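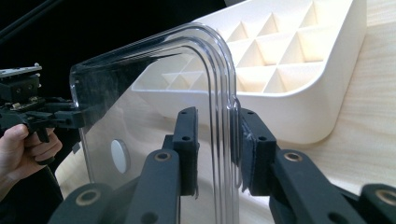
Gripper build at Rundholm: where we are

December 26, 2020

The two hand-held grippers on the Clidholm build are both in working order and have moved to the long table by the window. Wumpini Fiadzo and Obed Alhassan did the last of the assembly, and Poonam Bisht has taken over the recording side. Members who only know the project from the parts bin may want a short account of what has been done and what is still open.

Each gripper is held in one hand by a pistol-style handle. Squeezing the trigger closes two fingers at the front through a set of linkage arms. The motor version will come later, on the arm that Dela Bawa is building in the back room, and it will use the same fingers and linkages. We decided in August to get the hand version right first. A person can feel when a grip is bad and a motor can't, at least with the parts we can afford.

The linkages

The first set of arms ran screw straight through plastic at every pivot. They were fine for an evening and then the holes went oval. By the end the fingertips could be wiggled sideways with almost no effort, and a thin part held between them would swing. Obed redrew the arms with rounded ends and larger bores, and there are now bushings pressed into the joints. They went in with the bench vise and a scrap of hardwood. If you are copying this, ream the holes by hand before pressing. We cracked 3 arms by skipping that and had to print them again overnight.

The new arms are black because that was the spool with the most left on it. Please do not start another color on the same printer until the spare set is finished.

Finger pads

The fingers themselves are plain rectangular blocks with a pair of small holes near the tip. Bare plastic on bare plastic slides, so the contact face gets a soft gray pad. The pads are stuck on with double-sided tape and they fray at the edges, more so when they have been used on something with a cut edge. Wumpini tried trimming them with a fresh blade, and also running a thin line of glue around the outside. Glue stopped the fraying but made a hard ridge that touched the work before the pad did, so we scraped it off again. For now the pads are treated as something you replace. There is a strip of them, already cut, in the drawer marked Clidholm.

A silicone pad is the other choice. Pierina Pellegrini has ordered a sheet from Furnari, and it should arrive in January. It will probably hold better and it will certainly pick up every bit of dust on the table.

Clear acrylic

Most of this month has gone into bent acrylic. It is going to be the front guard for Dela's arm, and it is also a good thing to practice on. It is smooth, it is stiff in one direction and springy in the other, and the curve gives you nothing flat to line up with. It also has to come off the table with no scratches if we want to use it afterward.

The bend was made over the strip heater. Go slowly and turn the sheet often. The first few attempts were heated from one side only and came out with small bubbles along the outside of the curve. Leave the film on until the sheet goes to the heater, and then take it off completely, both faces. Film left near the heat bakes on and it is a miserable job to remove.

Holding the sheet works best with one gripper on the upright part just below the bend and the other at the far corner of the flat panel. With both on the flat part it sags and twists as soon as you lift. With one on the curve itself, the fingers ride up and let go. Two people can do it, one gripper each, but it goes better with one person using both hands – the second person always waits a moment too long.

Closing force matters less than we thought. Once the fingers sit square to the plastic, a light squeeze is enough. If they come in at an angle the pad bears on one edge only, and squeezing harder just pushes the sheet around.

Recording

Poonam's camera mount is fixed to the gripper so that the fingers always sit in the same part of the picture. Clear material is hard for the software. It sees the tabletop through the sheet, along with anything behind it, and the only parts that reliably show are the highlights along the bend and the cut edges. For that reason the big white tray with the triangular pockets stays on the table, along with other ordinary shop clutter. A bare background gave us results that looked good and then fell apart as soon as anything else was put down. The camera log now has over 2,146 short clips in it, most of them acrylic, and Poonam would like more with wood and sheet metal before the project goes any further.

Clips are sorted by material and by whether the grip held. Please do not delete the failed ones. They are as useful as the rest, and several good ones from the fall were lost that way.

Still to do

The trigger return spring is too strong. After 20 minutes your hand knows about it, and members with smaller hands have said so sooner than that. Obed has a lighter spring on the bench but it does not open the fingers fully when the pads are new. A slightly longer lever would fix this and he will draw one over the break.

The component parts on the second gripper are exposed, with what looks like a small board section open to the air. It needs a cover. Anyone who wants an easy first print could take this on. The drawing is in the Clidholm folder and the screws are already in the drawer.

Dela's arm needs its wrist bracket before anything can be mounted on it. The bracket is being milled from a piece of aluminum that came with the Sæther lathe, and it has to wait until the coolant pump is back together.

Using the grippers

Members are welcome to try them. Ask Wumpini or Poonam to show you the start-up steps, and put both grippers back on their hooks when you finish. Do not leave them lying on the linkages. Acrylic offcuts larger than your hand go in the rack under the strip heater, with the film still on where possible, and the small ones go in the scrap box by the saw.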